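A Corner Kitchen in Jurnisville

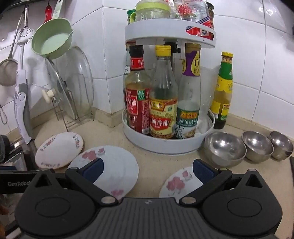 Where do you keep the soy sauce?

By the stove, on the bottom shelf of the rack, where I can reach it with one hand.

Huiling Dong has cooked in the same kitchen for 24 years. She moved to Jurnisville from Birnitz with her husband, Jianguo Zhong, and the first thing she asked for was tile. "I wanted white, and I wanted it big," she said. "Small tiles have too many lines between them, and oil gets in the lines."

The two-tier rack in the corner turns. Before it came, the bottles stood in a row along the wall and the one she needed was always at the back. "I knocked over a full bottle of vinegar once. The kitchen smelled for a week."

Bottles go on the lower level now, jars and dried goods above. She keeps Hengshun vinegar, the fragrant kind, next to the soy sauce, and a separate seasoned soy sauce for steamed fish. Her husband used to say one soy sauce was enough. "He doesn't steam the fish," she said.

The fish sauce goes on at the end, after the liquid on the plate has been poured off. Ginger and scallion go on top, then hot oil, then the sauce around the side - never over the skin. A small fish takes her eight minutes.

She buys most of it at Cele, a grocery 27 minutes away by bus, and goes twice a month. Her neighbor Jinfeng Jiang sometimes drives her. In November they buy extra dried goods for the winter.

The plates with the pink flowers came in more than one size. She uses the small ones for pickles and peanuts, and the larger ones for whatever is hot. Does she have a better set for guests?

"Why would I? Guests eat the same food."

Asked what she would change, she thought about it for a while. More counter, she said, and a drawer that closes. Jianguo has promised to fix the drawer. She would also like a second rack for flour and rice noodles, which are in the hall closet at the moment.

Dinner that evening was for four. She had started the rice before we sat down to talk, and she got up twice to check on it.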